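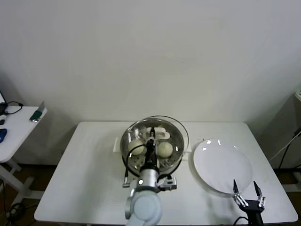 Two steamed buns in the steamer pot.

Flu shot season at the Nonmont clinic

October has a way of sneaking up on all of us, and here we are again with flu shots on the calendar. I know many of you have had your fill of hearing about viruses this year (so have I!), but I would love to see as many neighbors as possible come through the door before the cold weather settles in.

The clinic has received 500 doses for this first round, and they are free to anyone on the Nonmont patient list. Our next walk-in day is October 24, 2020, and we will be open from 8 in the morning until 5 in the afternoon. Please come in by the Drakeo Street entrance, wear your mask, and roll up in something with loose sleeves – I say this every year, and every year I am the one who turns up in a tight sweater.
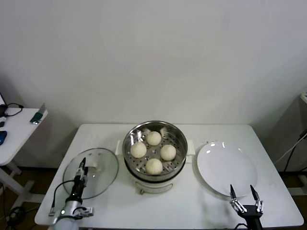

We will ask you to sit with us for a little while after your shot, so do bring a book or some knitting. The chairs are spread well apart this time, and we are letting people in by small groups, so there may be a bit of a line outside. If standing is hard for you, call the front desk and Gunnlaugur Brøndum will book you a set time, or arrange for the nurse to come out to your car in the Zamfir lot.

A few of you have asked whether the flu shot protects against Covid-19. It doesn't, I'm sorry to say, but it can spare you a miserable week in bed, and it helps keep beds free for people who need them. You may have a sore arm for a day or two afterward, and perhaps feel a little tired.

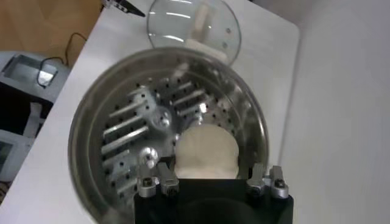 If you had a bad reaction to a vaccine in the past, or you are feverish on the day, please phone us first and we'll talk it over with you. Parents, children are very welcome, and we have set aside a quieter room for them at the Prakier end of the hall. Bring your clinic card if you can find it, and if you can't, come along anyway and we'll look you up.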